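I have been thinking about tables lately – kitchen tables, library tables, the wobbly ones in village halls – and I've come round to the view that every town ought to have one big table that anybody may sit down at without buying a coffee first.

When I lived in Fleltville there was a table like that at the back of the reading room. I went for the newspapers and stayed, I'm sorry to say, for the gossip, and over one long wet winter I learned to darn a sock, fill in a planning objection and play a very poor game of cribbage. Then the room was let out as offices and we all drifted home to our own separate kettles.

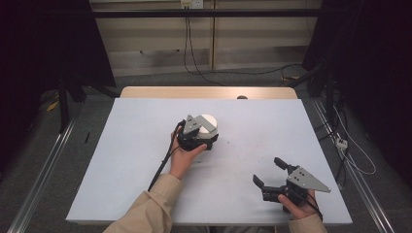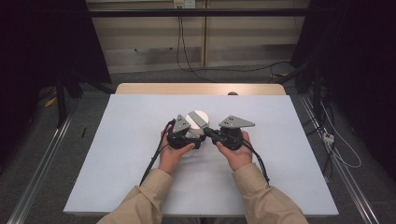

Neville Pilkington wrote to me in May that I was being sentimental, and that a town of 3,051 people has plenty of places to sit if they would only talk to each other on the benches. He also felt that a table needs heating, lighting and somebody to lock up after it, and that I had skipped rather lightly over who would pay.

Well, he has a point about the money, and I do like a bench in good weather. But you can't spread a jigsaw out on a bench, or a map, or a torn coat that wants mending, and it is much easier to talk to a stranger when you've both got something to look down at. Buvville keeps its hall open until nine in the evening and manages the heating somehow. I should like us to go and ask them how they do it, and I'd happily drive.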